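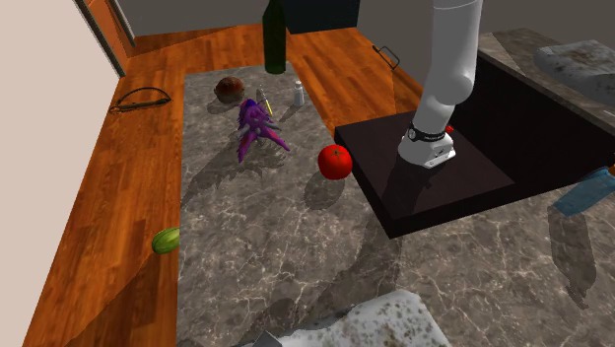 What has the grant paid for since the last report?

Most of it went to the reading room at the Darnano branch library. The roof over the east side was finished in March, and the new shelving went in the week after. We have spent 2560 of the second installment, all of it on the roofing contractor and the shelf order from Alaoui. Receipts are in the folder Gerardo Colombo sent over.

Local history collection

Lucian Anghel has gone through the boxes that were stored upstairs. He has cataloged 204 items so far, mostly town newsletters, school programs and letters. The newsletters stop in 2002 and we are asking former subscribers if they kept later issues. Three boxes had mold and were sent to Alano for cleaning. We do not have a return date yet.

Evening hours

The branch now stays open until 8 p.m. on two evenings. The homework table fills up early. The later hour is quieter, and the staff would like to try a language class then if the room can be heated without running the whole building.

Problems

The first shelf delivery had the wrong brackets, which cost us nine days. The catalog software from Sokine still drops accented letters when records are exported, so Lucian corrects those by hand.

Next period

Paint the entry hall, replace the book return, finish the upstairs boxes. We would like to move the unspent signage money to heating and need your approval in writing before we order anything.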